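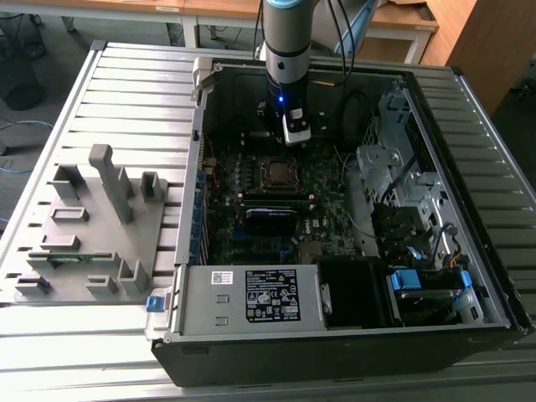
Figure 2. Desktop computer on its side with the panel removed; gripper positioned just above the motherboard.

4.2 What "complete" means on a box set

The late-night programme Urnomero ran long enough for its reputation to outgrow anyone's memory of it. Most of what is now said about the show rests on the sleeve notes to the Endton reissue, in which Vernon Campbell claims that musicians talked more freely there than they did on early evening television. The claim has been repeated in reviews, in two theses and in the publicity for a later set of concert films. We have not found any place where it was tested.

Our own figures give little support to it. The Filali catalogue lists 772 interview segments with musicians, and of these we could view or hear 100 from start to finish. In most of them the guest is asked about the new record, says the new record is the best so far, and plays a song. There are longer, looser talks, some of them very good, and those are the ones that get released. A viewer who knows only the discs could be forgiven for thinking that every night went that way.

Campbell's answer, given to us by letter, was that the dull segments were "filler before the real conversation started". We do not find this convincing. It treats the better interviews as the true programme and the rest as some kind of accident. The presenter was paid for all of them, and the record companies that sent their acts along presumably got what they wanted from the dull ones too.

The word "complete" causes further trouble. Endton used it for a set that leaves out the advertisement breaks, the band's walk-on music and any song whose rights could not be cleared. Pirmin Holzer has defended the practice on the grounds that buyers want the talk.
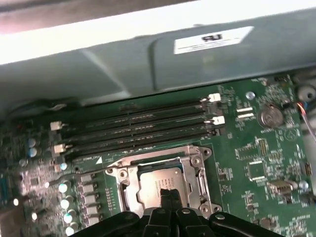 Perhaps they do, but the talk was shaped by the breaks. Guests were plainly told when one was coming, and several hurry a story or drop it altogether. With the break removed and the two halves joined, the same guest can look evasive, or simply rude. Yasmine Fahmy makes this point about the Rachid Salem interview, where an apparent refusal to discuss the end of his first band is cut short by an advertisement in the broadcast version. He returns to the matter afterwards and speaks about it for some time. On the disc, that later passage appears as an extra, under a separate title – and most reviewers seem not to have reached it.

Fahmy goes on to suggest that the edit was meant to make Salem seem difficult, in line with his image at the time of the reissue. Here we part company with her. The paperwork she relies on is a running order with one line struck out, and a struck line tells us that somebody changed their mind. It does not tell us why. Careless cutting would explain the result just as well.
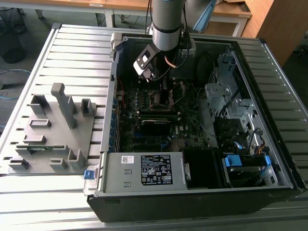
Figure 3. Open tower on a slotted work platform, with the arm lowered towards the processor area.

Audience letters have been used to settle the question of how the programme was received, and they too should be handled with some care. The Erer collection holds 3,212 of them. Magdy El-Sayed reads them as proof that viewers valued the show as an escape from the polite chat found elsewhere. It is a pleasant idea, and a few of the letters say so in almost those words. A great many more ask for signed photographs, complain about the hour, or want to know the name of a song. El-Sayed quotes from the first sort at length and puts the rest in a footnote. We also know that letters were thrown away before the collection was formed, though not which ones, or who chose.

None of the three accounts has dealt properly with the sound. The discs were praised for clarity, yet the cleaned-up track takes away much of the studio audience, whose laughter often decides what a guest says next. Salem, for one, keeps going with a story about a lost guitar well past the point where it makes sense unless people are laughing. Reviewers called the passage rambling. A set may look well filled and still want the part that made it work, much as the tower in Figure 4 has its motherboard, its long black memory slot and its row of blue expansion-slot brackets, while the CPU socket is empty. Listing what has been included will not show up a gap of that kind. For this reason we have compared the discs with broadcast recordings wherever both could be had, and have marked in the appendix those segments for which we had to take the label's word.

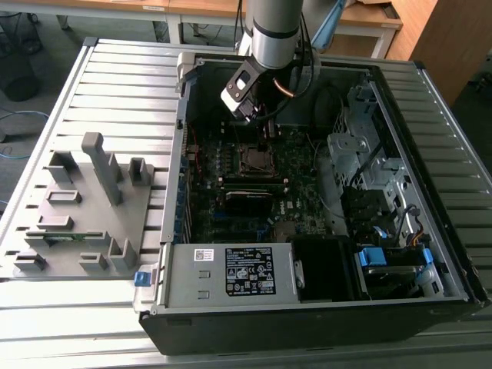

Campbell has since said that a fuller edition is planned, with the breaks put back and the audience restored. We would welcome it, but the same promise was made for the last one, and the notes to that edition still describe the Salem interview as unedited. Until the new discs can be checked against the broadcasts, we treat "restored" as a word on a sleeve. A restored track may well be a mixture of tapes from different nights, and the listener would have no easy way of telling. The computer in Figure 4 can at least be inspected with its side panel off, down to the square metal frame around the socket. The Endton tapes cannot, as the label has turned down both our requests to hear them, and the comparison in the next section therefore uses home recordings alone.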